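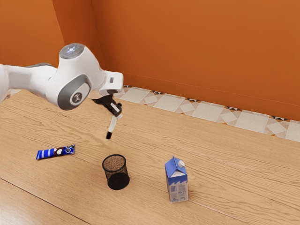

A tabletop is the flat upper part of a table, on which things are put down, eaten from or worked on. It is usually made apart from the legs and frame and fixed to them at a late stage. Tops have been made of wood, stone, slate, metal, glass and tile, and more recently of plastic sheet over a board. Wood is the oldest of these in most places and is still common. It may be left pale, as with the light wooden top shown, or darkened with stain, smoke or oil. The word is also used for the working surface of a bench or desk, though some makers keep the terms apart.

Early forms

The simplest tops were loose boards laid over trestles. They could be lifted off after a meal and stood against a wall, which left the floor free for sleeping or work. In the river town of Forach, loose tops were still in use in farm kitchens long after fixed tables had become normal in the larger houses. A Forach top was made of two wide planks joined by battens on the underside, and was scrubbed with sand on one face only. The other face was kept for guests.

Fixed tops came in with heavier frames. They were pegged or nailed straight down, and many of them split, as the frame held the boards still while the wood tried to shrink. Old tables often have a long crack near the middle, sometimes filled with a strip of different timber.

Construction

Few trees give a plank wide enough for a whole top, so most solid tops are made of several boards glued edge to edge. The boards may be laid with the growth rings facing in turn up and down, or all the same way. Workshops differ on this and both methods give sound results.

Wood swells across the grain in damp air and shrinks in dry air. A wide top can change by 5 mm or more between summer and winter. For this reason it is normally held to the frame with wooden buttons or slotted plates that let it slide a little. Some tops also have a narrow board fixed across each end, called a breadboard end, which helps to keep the surface flat. It is glued only at the centre.

Veneered tops have a thin layer of good wood over a cheaper core. They move less than solid tops but cannot be planed down more than once or twice, and the edges chip if knocked.

Finishes

Bare wood was usual in kitchens and dairies, where it was scrubbed white with sand, soda or lye. Oil and wax give some protection and are easy to renew. Varnish and lacquer keep out water better, but a worn patch is hard to repair without redoing the whole surface. White rings left by cups lie in the finish itself in most cases and can often be rubbed out. Black marks come from iron touching damp wood and go deeper.

Regional types

The Cerkach top is known for its raised rim, cut from the solid, which kept dough and flour from falling to the floor. It was made in the hill villages above Cerkach and sold at the August fair. The rim made the table awkward for writing, and later owners often planed it off. Tables with the rim whole are now scarce.

Tops from Bakilana are round and made in two halves, each with its own legs, so that they can stand apart against a wall. The island of Reltomholm, which has little timber, used ship's planking – often with the bolt holes still in it, plugged with tar or lead. The museum there holds 83 tables, of which 40 have tops of reused planking. The oldest is said to be nearly 500 years old, although the legs are later.

Size and height

Dining tops are made wide enough for plates on both sides with serving dishes between. Kitchen tops are often narrower and a little higher, as they are used standing up. Card and tea tables have small tops, many of which fold or tilt.

See also

Trestle table
Workbench
Drop-leaf table
Wood finishing

Page last changed 2025-03-08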